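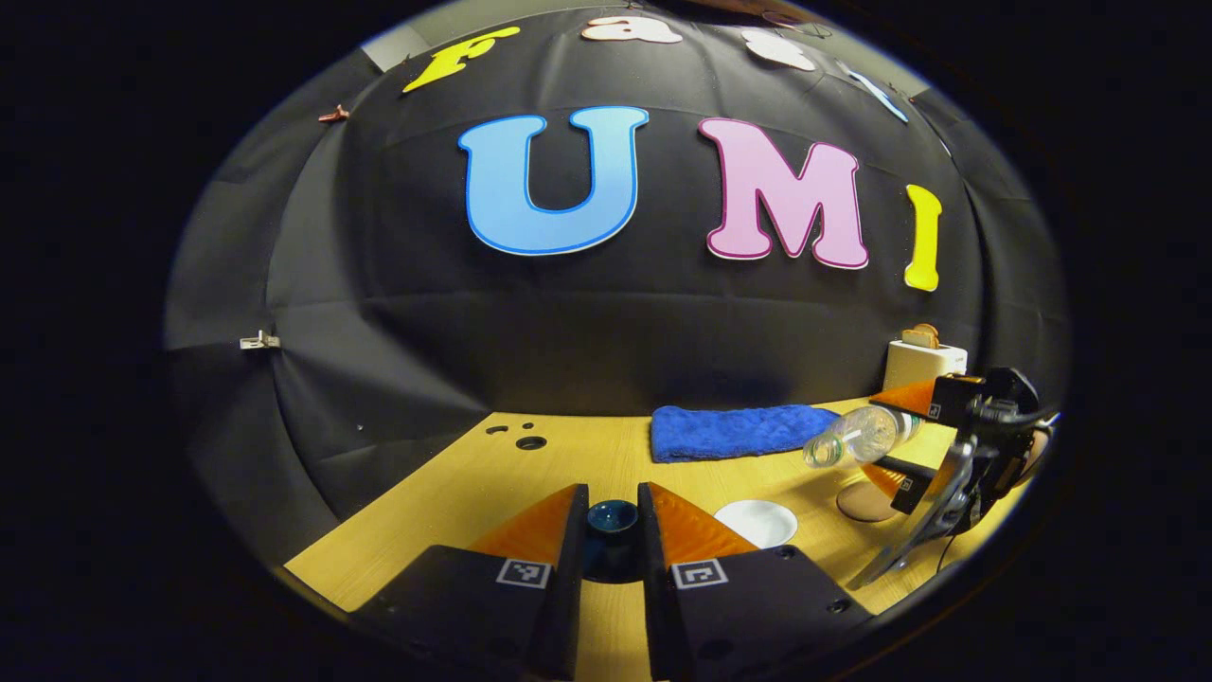
The breakfast counter is the wrong unit of analysis

By Arvid Vik
2 Feb 2026

When Skulum announced in October that it would automate part of its breakfast service, the discussion inside the company went straight to headcount. Would the counter at Ratbridge still need two people on the early shift? Management said it would. The staff did not believe it, and both sides then argued about a number that neither could know.

I think headcount is the wrong thing to argue about at this stage. The first change came well before any robot served a guest, and it was a change in the tasks of the people already employed. Part of the shift is now spent producing demonstrations. A worker holds a gripper in the hand, with a camera on it, and does with it what she would otherwise do with her fingers: cup to saucer, bread out of the toaster, bottle upright, towel folded and laid at the back. The recording goes to the team at Nitier, which trains the control policy. Then the objects are moved and the same thing is done again.

It is skilled work and it is being classified as idle time. Demonstrations at Ratbridge are scheduled between the end of service and the start of cleaning, at the ordinary counter rate, under a line in the rota that says "other duties." Khanyisile Mofokeng has worked that counter for five years. Her recordings are, according to the people who process them, the ones least often rejected. Her pay code does not distinguish an hour of this from an hour of restocking sugar.

The physical load is also different. A plate is light. A gripper held out in front of the body with the wrist fixed, for 60 minutes, is a sustained static load on the forearm and shoulder. The site risk assessment covers burns, slips and lifting. It has no entry for holding a tool at arm's length, and as far as I can find out no one has asked for one. Rotation would handle most of this. A limit on continuous recording would handle the rest, and either could be written in an afternoon.

Then there is the matter of pace. A person at a counter works in a compressed way. She picks up the cup while looking at the next guest, corrects the grip halfway, and puts the saucer down slightly off center. For a demonstration she has to slow down, approach the object along a path the camera can follow, close, lift, pause, release. Aba Nutsugah, who trains new counter staff, reports that some of them carry the slow version back into service and have to be told to stop. I would treat that as a scheduling problem. Recording and service should not be on the same shift.
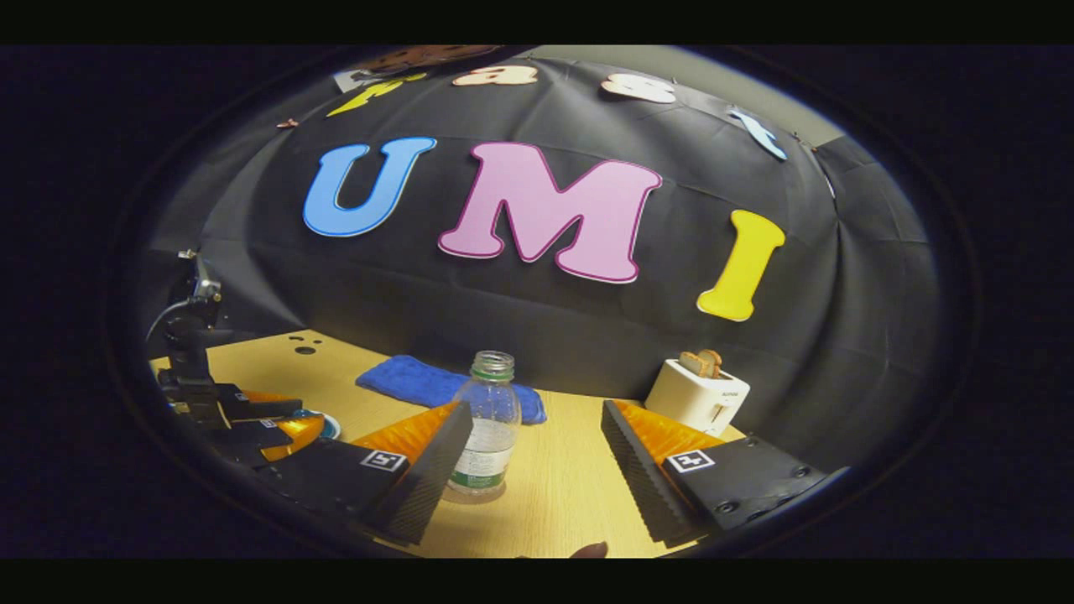 Does making demonstrations mean training your own replacement?

In part. The recordings are used to automate specific movements, and if those movements make up most of a job, the job shrinks. At a breakfast counter they make up less of it than an outsider would assume. Guests ask questions, deliveries arrive short, the milk runs out. How much of the job is left depends on how the employer regroups the remaining tasks, and that can be negotiated now.

The usual reply from the engineering side is that all of it is temporary. Emiliano Valdovinos made the case to me in those terms: once the policy is good enough, recording stops, and there is little point in building a pay grade around it. I do not find this convincing. Every change of crockery has sent the staff back to the table. So has a new toaster with the lever in a different place. A site that keeps changing its equipment, as all sites do, will keep needing people who can show the machine how to handle it. The volume may fall. The task remains, and a task that remains should have a name and a rate.

Rattanakul, which runs counters of a similar size, took a different route. It made demonstration a listed skill with a supplement, and it lets staff review their own recordings before they leave the building. Lertchai Petchrat, who organized the arrangement there, says the review step mattered more to people than the money. Hands are in the recordings, sometimes voices. Workers wanted to know what was kept and for how long, and they got it in writing. The supplement costs the company 70 cents an hour, paid only for hours recorded.

I would ask Skulum for the same three items: a separate pay code, a cap on continuous recording, and a written retention rule. None of them depends on whether the robot works. They concern work that is being done now, by people on the current rota, and they should be settled before the second site starts.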